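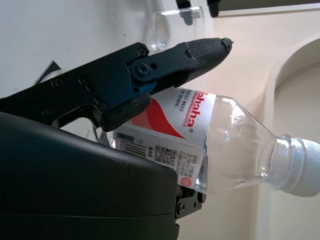
Can you do a jigsaw puzzle without looking at the lid?

Plenty of people do, and it's a lot more fun than it sounds. You start with a small puzzle, you give the lid to someone else to hide, and you let the colors and shapes tell you what's going on.

2 min read
Filed under: Slow Hobbies, Puzzles

I have wanted to write about this for ages! I've done jigsaws since I was little, always with the lid propped up next to me, always checking it every thirty seconds. Then last July I bought a secondhand Jistus at the Cevcombe fair that came in a plain freezer bag with a scrap of paper saying 152 pieces and nothing else. No lid, no title. I took it home for 50 cents and had one of the best evenings of my year.

What got me was how differently you look. With a lid you're hunting for "the bit of red roof with the chimney." Without one you have a red piece and no idea if it's a roof or a boat or somebody's coat. I was sure I was building a harbor for most of that first night (it was a flower market, and what I'd been calling masts were awning poles).
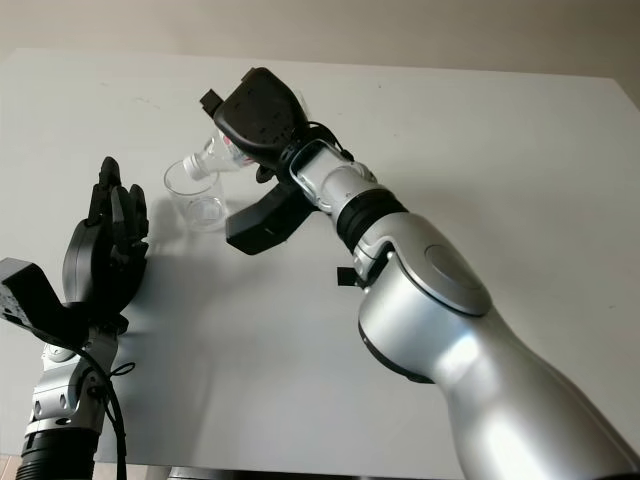
Edges first is still my rule, lid or no lid. After that I sort by pattern before color, so all the stripy bits go together, then the speckled ones, then whatever is left. The surface matters more than I expected. I used to work on a dark wood table and kept losing the brown pieces, and now I'm completely sold on a plain white tabletop like this one with a matte finish. A few faint gray smudges don't bother me at all, and you can spot a stray piece of night sky from across the room. Good light from the side helps too, so you can see the cut of each piece as well as the print.

The next one I tried was a Flondar, and I'll warn you that they love a big sky. I had 52 pieces of what I thought was the same blue. They weren't! If you lay them out in a row and step back, you start to see that one end is a little greener, and once you've seen it you can't stop seeing it.

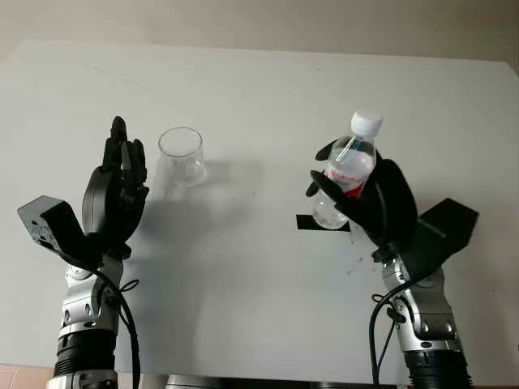 Left hand up and open, palm toward the middle of the table.

My other big change is that I stopped forcing pieces. A wrong piece that nearly fits will cost you a whole evening if it's in the border, and I say this as a person who has done it more than once. Now if it needs a push, it goes back in the pile. I also quit working on one section until it's finished. Half an hour on the corner, then over to the speckled bits, then tea.
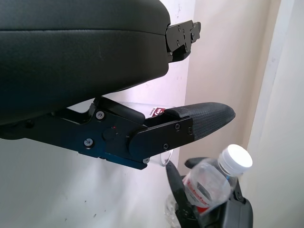 Tea is a serious part of this, by the way, and so is stopping. I used to stay up far too late for "just one more," and the next morning I'd find that the one I'd been looking for was right by my elbow. Sleep is worth at least ten pieces.

If you want to try it, the Shenoy bookstore has a swap shelf at the back, and most of what's there has lost its box already — perfect for this. I picked up 2 more last week, one tiny and one enormous, and I haven't looked up either of them. The enormous one has a lot of fur in it. I'm hoping for bears.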